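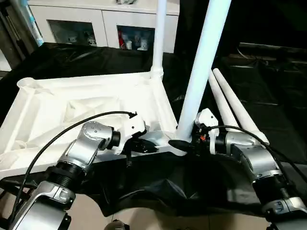

I gave up driving to work in January. The car needed a new clutch, the garage in Morkton wanted more than I'd have got for the whole thing, and I'd been meaning to try the bus for years. So I sold it for scrap and bought a season ticket.

The number 60 goes from the bottom of our road, through Nukden, and stops outside the office. On paper it takes a little longer than driving did. In practice it depends on the roadworks by the bridge, which have been there since before I started.

The first week was bad. I missed it twice, once by standing on the wrong side of the road. I also hadn't understood that the early one skips Nukden altogether and goes round by the retail park, so if you want the post office you have to wait for the next. None of this is on the timetable at the stop, which is faded to the point where you can read the word "Sundays" and very little else.

After that I settled into it. I get the ten past seven most mornings. I sit upstairs on the left, where the heater works. I've read three library books since I started, which is three more than I read last year, and I've stopped listening to the radio news, which I don't miss.
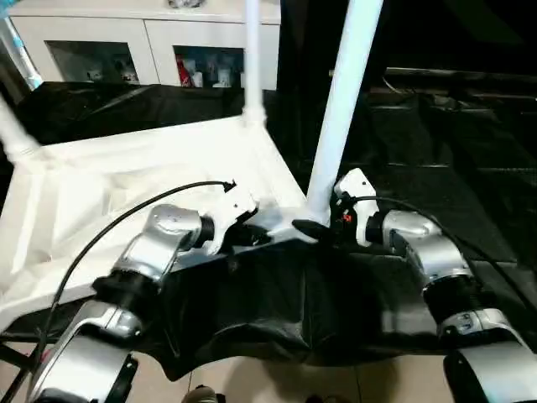 Money was the part I'd expected to care about most. The season ticket costs less than I was spending on petrol, before you count insurance and tax and parking. Against that, I've had two taxis home, both on evenings when the last bus didn't turn up. The operator's app said it was "due" for half an hour and then it vanished from the list. I wrote to them and got a polite reply with a voucher for a day ticket, no use to me with a season ticket in my pocket.

Shopping is harder. I used to do one big shop at the Stestero on the ring road and fill the boot. Now I go to the smaller place near the office and carry home what fits in a rucksack. We throw less away. We also run out of milk a lot.

The thing I do miss is going out to Arruda to walk along the reservoir. There are 2 buses a day and the one back leaves at twenty to three, so you walk with one eye on your watch. I've done it once. I got as far as the second gate, ate my sandwiches on the wall and turned round.

I've been asked whether I'll buy another car. I don't know. I'll see how I get on with the dark evenings, and whether they ever finish the bridge.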